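Sorting Power Supply Units with Two Arms: Final Project Report
Gananska Robotics Lab, Clivdale

3. Method

The task was to move used power supply units from a cart into a cardboard box with dividers, one unit per compartment. We chose it because the wire harnesses tangle, and a policy trained on bare boxes fails on them. An operator drove both arms by teleoperation. Between episodes we put the units back in the cart and did not tidy the wires.

We recorded 634 episodes and kept 18 of them out of training for validation. The policy was trained with the Zein code base, using the head view and joint positions as input.
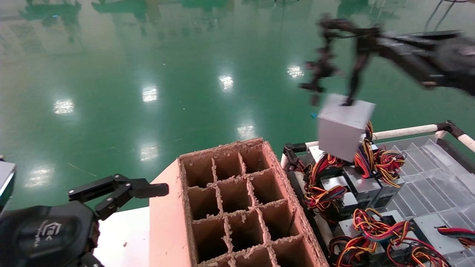 Page 5

Each gray unit has to be lifted out with its red, yellow and black wires still hanging from it. The divider edges are torn, which makes the compartment borders harder to find. Fast arm motion also blurs the head view, so we tested training with and without the blurred frames.

4. Results

Dropping blurred frames made placement worse. The policy hesitated between the cart and the box and sometimes let go too early. With all frames kept, most failures came from wires caught on a neighboring unit. Adding 2 wrist views helped with the grasp but did little for placement.

5. Limits

We used a single box type, and we did not test full compartments. The Cleseo simulator could not model the wires well enough for comparison. We plan to repeat the test with a new box in December.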